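The Clilthorpe Ledger

The Clilthorpe Ledger is a weekly newspaper covering the town of Clilthorpe and nearby Bollance. It was founded by Tobias Villanueva, who sold it to Yousafzai Media in May 2014. Weekly print circulation is 1295, down from a peak of almost 5000 in the founder's time.

Farzana Rind became editor in October 2021, succeeding Korkor Kpodo. Under Rind the paper moved its court and council reporting behind a paywall — a change that drew 205 letters — and cut its print edition to 40 pages. Opinion columns remain free to read. The technology page, edited by Haris Usmani, appears every other week.
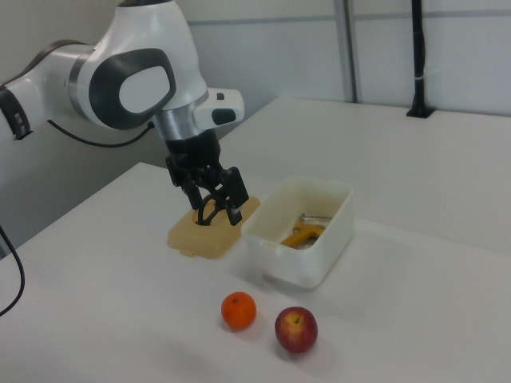
Robotic arm with a black gripper over a white tabletop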